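Fenine Learning Pages – How Things Work
Gears: wheels that push each other 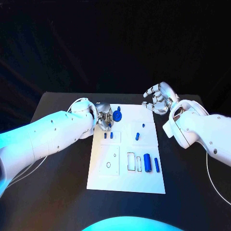 A white board with small blue parts and printed outlines. One of the parts is shaped like a gear.

A gear is a wheel with teeth. The teeth stand all around the edge, and between the teeth there are gaps. When two gears sit side by side, the teeth of one go into the gaps of the other. Turn the first gear and the second must turn too.

Try to watch which way they go. If the first gear turns to the right, its neighbour turns to the left. Add a third gear and this one turns to the right again, the same as the first.

Big and small

Now think of a small gear with 10 teeth and a big gear with 40 teeth. The small one has to go round 4 times before the big one goes round once. So the big gear is slower, but it turns with more force. This is why a bicycle has an easy gear for hills. Your legs go round many times and the wheel goes round only a little, but you get to the top.

What are the outlines for?

On a parts board, a printed outline shows the shape of a piece. You look at the piece in your hand, you look at the outlines, and you find the two that match. Sometimes you must turn the piece a little before it fits – a round shape is easy, a shape with corners takes longer.

Make your own board

You need thick card, a pencil and some small flat things from home, for example a button, a key and a bottle top. Put each thing on the card and draw around it slowly. Take everything away and mix it up. Then ask a friend to put each thing back on its outline.

When this is too easy, try it with your eyes closed and feel the edges with your fingers. Ask your friend to tell you "warmer" or "colder".

Words to remember
Teeth: the parts that stick out from a gear.
Outline: the line around the edge of a shape.

Next page: Springs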